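Petition season at my place: how I keep the paper clean and the house liveable

I've been collecting signatures for local causes for years now (the pool hours, the bus shelter, the Nisero Street crossing, and now the crossing again) and nearly all of the work happens at home, between the kettle and the bread bin. People keep asking me how I stop the sheets getting wrecked, so I'm putting down what I do. Some of it will be obvious if you've ever run for anything or helped somebody who did.

Print on heavier paper than you think you need. The cheap stuff goes limp in June when it's drizzling outside the shops, and a biro goes straight through it. And print the full wording at the top of every single page! Our council wants it on each sheet, and so do plenty of others, so ring up and check before you print anything. I lost a whole afternoon's worth the first time over that and I'm still cross.

For clipboards, cut a bit of old corflute to A4 size with a Stanley knife and a metal ruler. Score it first, two or three light goes, then bend it back. If you cut along the flutes it's a breeze, across them is slower. A bulldog clip at the top and a rubber band at the bottom and you've got something that weighs nothing and doesn't mind rain. One election sign gives you 4 clipboards with a bit left over, and there are always signs going begging after a council election. Turn the candidate's face to the back, or you'll spend all morning explaining that you're not with him.

Getting the stickers off signs is a job for eucalyptus oil. Dab it on, leave it while you have a cuppa, then rub with an old tea towel. Warm soapy water after that or the new sticker won't hold. Leonilde Mendes over the back fence swears by cooking oil and bicarb mixed to a paste, and it does work, but I find it gets down inside the flutes and then you've got greasy fingerprints on everything you hand to the mayor.

Tea on a signed sheet: blot, don't wipe. Paper towel flat on top, press with your palm, fresh paper towel, press again. Then put it between two clean sheets under the heaviest cookbook you own and leave it overnight. If the names can still be read I hand it in as is. Never go over somebody's signature with a pen to make it clearer, not even a tiny bit, because then it's not their signature any more.

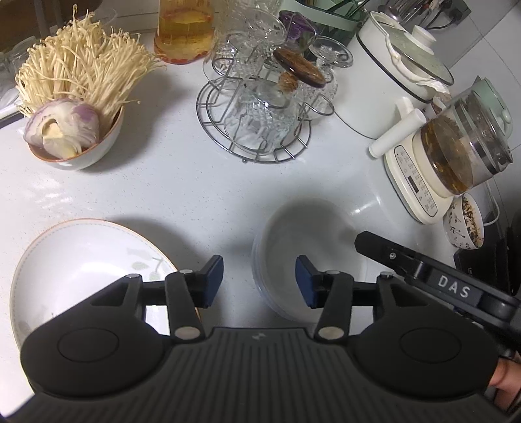

Pens! Tie them on with kitchen string, long enough for a left-hander to reach. Blue or black only. When they stop working in the cold I roll them between my hands, or drop the lot in a mug of warm (not hot) water with the lids on for a few minutes. Gel pens smear, so leave those at home for the shopping list.

If you're doing a letterbox drop as well, fold in batches of 60. That's a number I can get through in one radio program without my thumb going numb. Use the back of a butter knife for the crease, it gives a lovely sharp fold and doesn't shine up the ink the way a spoon does. Bundle each street with a rubber band and put a scrap of paper on top with the street name and the odd or even side. I keep the bundles in an old wine carton with the cardboard dividers still in it, one slot per street, and it fits behind the passenger seat.

Last time round we had nearly 300 signatures to check, and Graça Figueiredo and I did it at my dining table with a ruler each. Slide the ruler down one line at a time and read the address aloud. You catch the doubles straight away, and the people who've written their suburb and forgotten the street. We put a pencil dot beside anything doubtful, very light, so it rubs out later.

Photocopy the lot before you hand it over, and ask for a stamped receipt at the counter. I keep the copies in a zip-lock bag in the hall cupboard with one of those little silica packets out of a shoebox. People's home addresses are on there, so when it's all finished they go through the shredder. Shredded paper is good in the compost if you wet it down and mix it with the vegie scraps, otherwise it mats into a sort of felt.

If you're going to sit in the public gallery for the vote, take a cushion and eat first. Our meetings start at 6 and the petitions always come up after the planning items, so you can be there a good while. I make a zucchini slice the night before and have a piece cold, standing up, before I go out the door. It freezes well too, cut into squares with baking paper between them. Use the big zucchinis, grate them and squeeze the water out in a clean tea towel, harder than you'd think.

Corflute offcuts are also very good under pot plants.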